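Robotics club notes, February

We're three weeks into the assembly task now and I want to write down where we are before I forget the order of things.

The club chose the two-handed kit over the sorting challenge, mostly on Nkechi Idahosa's vote. She had done sorting last year and was tired of it. The job is to put small blue parts onto white plates, working off a printed sheet, with both arms sharing the table. We call the setup Grelia, after the name on the old project folder.

Most of our time so far has gone into pegs. Jasper Van Rooij wrote the first grasp routine and it closed too fast, so the peg shot out sideways. He slowed the thumb down and moved the contact point lower. After that we ran 24 tries in one evening and got 11 clean pickups. Poor, but the week before we had two.

Petrică Văduva is working on the left arm. For now it mostly waits with the hand open while the right one does the picking. The plan is for it to hold a plate steady during insertion, and he has the approach path done but not the contact part. We also lost a whole session to a calibration file that somebody saved over. Backups go in the shared folder now – with your initials.
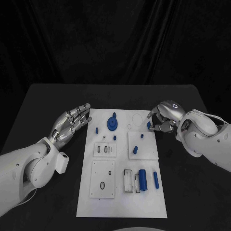
Do you need to know how to program to join?

Most of us didn't when we started. Ileana Anghel came in knowing only spreadsheets, and she now keeps all the test logs and edits the motion scripts herself.

Next up is the pulley, and then the rod if there's time. I'd like about 100 logged tries on the pegs first. We meet at 5:30 as usual, and whoever has the spare hex keys, please bring them back.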